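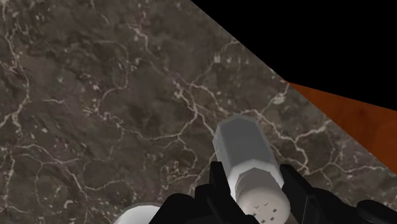 Simulierte Küche: Ein Greifer hält einen Streuer mit weißer, gelochter Kappe über einer Marmorarbeitsplatte.

Demonstrationsdaten (Robotik)

Als Demonstrationsdaten bezeichnet man in der Robotik Aufzeichnungen, in denen eine Aufgabe vorgemacht wird, damit ein lernendes System daraus ein eigenes Verhalten ableiten kann. Eine einzelne Aufzeichnung heißt Demonstration oder Episode. Das zugehörige Lernverfahren wird meistens Imitationslernen genannt, in der älteren Literatur auch Programmieren durch Vormachen.

Inhalt
1 Begriff und Abgrenzung
2 Aufbau einer Episode
3 Gewinnung
4 Demonstrationen in der Simulation
5 Auswahl und Bereinigung
6 Bekannte Schwierigkeiten
7 Siehe auch

Begriff und Abgrenzung

Demonstrationsdaten sind von den Daten des bestärkenden Lernens zu unterscheiden. Bei diesem probiert das System selbst Handlungen aus und erhält dafür eine Belohnung. Bei der Demonstration ist die Handlung schon vorgegeben, und das System soll lernen, in einer ähnlichen Lage ähnlich zu handeln. In der Praxis werden beide Arten oft gemischt, zum Beispiel indem man mit Demonstrationen beginnt und das gelernte Verhalten danach durch Ausprobieren verbessert.

Aufbau einer Episode

Eine Episode besteht aus einer Folge von Zeitschritten. Zu jedem Zeitschritt werden üblicherweise die Kamerabilder, die Stellung der Gelenke, die Öffnung des Greifers und der gegebene Steuerbefehl gespeichert. Dazu kommt oft eine sprachliche Anweisung, die für die ganze Episode gilt, etwa „Stelle den Streuer an den hinteren Rand“.

Viele Sammlungen verwenden mehrere Kameras gleichzeitig. Eine Kamera am Handgelenk zeigt die Finger und den gegriffenen Gegenstand aus der Nähe, verliert aber leicht den Überblick über die Umgebung. Eine feste Kamera zeigt den Arm und die Arbeitsfläche, dafür kann der Arm selbst einen Teil der Gegenstände verdecken. Die beiden Ansichten ergänzen sich, wenn ihre Zeitstempel genau übereinstimmen.

Gewinnung

Die verbreitetste Methode ist die Fernsteuerung (Teleoperation). Eine Person bewegt dabei ein Eingabegerät, und der Arm folgt dieser Bewegung. Als Eingabegerät dienen unter anderem eine 3D-Maus, ein Controller für virtuelle Realität oder ein zweiter, kleinerer Arm. Bei der kinästhetischen Führung wird der Arm dagegen direkt mit der Hand geführt. Dieses Verfahren ist leicht zu erlernen, jedoch erscheint die führende Hand häufig in den Kamerabildern.

Die Erfahrung der bedienenden Person hat grossen Einfluss auf das Ergebnis. Ungeübte Personen machen mehr Pausen und korrigieren die Greifposition öfter. Solche Korrekturen sind nicht in jedem Fall unerwünscht, weil das System aus ihnen lernen kann, wie man aus einer ungünstigen Lage zurückfindet.

Demonstrationen in der Simulation

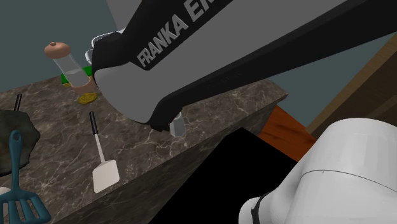 Arm mit der teilweise sichtbaren Aufschrift „FRANKA EM“ über einer simulierten Arbeitsplatte; auf der Platte ein Glasstreuer und mehrere Küchenutensilien.

In einer Simulation lassen sich Episoden ohne Verschleiß der Geräte aufnehmen, und die Lage jedes Gegenstandes ist zu jedem Zeitpunkt genau bekannt. Häufig benutzt werden Küchen, weil dort auf wenig Platz sehr verschiedene Formen vorkommen: flache Wender, schmale Griffe, durchsichtige Behälter. Materialien wie Marmor oder Holz werden als Textur auf einfache Körper gelegt und können zwischen zwei Episoden ausgetauscht werden.

Die Küchensammlung Lumanlan umfasst 1143 Episoden in 36 Anordnungen der Gegenstände. Sie wurde mit der Aufnahmesoftware Clikgate erstellt, die auch abgebrochene Versuche speichert und mit einer eigenen Kennzeichnung versieht. Aus einer vorhandenen Episode kann man ausserdem weitere erzeugen, indem man die Bewegung relativ zum Gegenstand speichert und auf eine neue Ausgangslage überträgt. Ob die übertragene Bewegung gelingt, muss für jede neue Episode geprüft werden.

Auswahl und Bereinigung

Vor dem Training werden die Episoden gesichtet. Entfernt werden meistens Aufnahmen mit fehlenden Bildern, mit falscher Anweisung oder mit langem Stillstand am Anfang. In der Fassung von Lumanlan aus dem April wurden 121 Episoden auf diese Weise ausgeschlossen, davon 33 wegen einer Anweisung, die nicht zum bewegten Gegenstand passte. Die genannte Gesamtzahl bezieht sich auf den Bestand nach dem Ausschluss.

Bekannte Schwierigkeiten

Kleine Fehler des gelernten Verhaltens können sich addieren, bis das System in eine Lage gerät, die in keiner Demonstration vorkommt. Ein weiteres Problem ist die Mehrdeutigkeit: Derselbe Gegenstand kann von links oder von rechts gegriffen werden, und ein einfaches Modell bildet dann einen Mittelwert, der zu keinem der beiden Griffe passt. Bei simulierten Daten kommt der Unterschied zur wirklichen Umgebung hinzu, vor allem bei Reibung, Licht und durchsichtigen Materialien.

Siehe auch

Imitationslernen
Teleoperation
Domänenrandomisierung
Greifplanung

Zuletzt bearbeitet am 27. Mai 2025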